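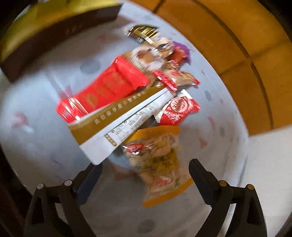

Packaged snacks and sweets on a round tabletop.

Cooking club in Kinnear starts summer evenings of cold food

The Covlow cooking club will hold its summer evenings again in June, and this year all the dishes will be prepared without an oven. The program has 5 evenings, one more than last summer, and each of them is given to a different kind of cold dish. The first evening is for chilled soups.

Elvia Tlapale, who leads the club since the spring, said that members asked for recipes which they can make after work in a small apartment. "Many people have only one window in the kitchen," she said. "They come home tired and they want to eat something fresh, but a plain salad every day becomes boring."

Tlapale will teach a cucumber and yogurt soup, and also a tomato soup with old bread, which must rest in the refrigerator for two hours before it is served. Adwoa Owusu will take the evening of bean dishes. She plans to show a white bean spread with lemon, and a black-eyed pea salad that keeps well until the next day's lunch.

The other evenings are for rice paper rolls, for quick pickles, and for desserts with fruit and cream. Eilidh Skinner, who teaches the pickles, asks participants to bring a clean glass jar with a lid, so they can take their vegetables home.

All lessons begin at 6:30 p.m. in the Brireo hall, on the second floor. The price is the same as last year and it includes ingredients. Knives and cutting boards are available, but members may bring their own. People with food allergies should write it on the form when they register.

The club now has 486 names on its mailing list, and places are given in the order of registration. Those who don't get a place can ask for the recipe sheets, which Marion Matheson will send by email after each lesson.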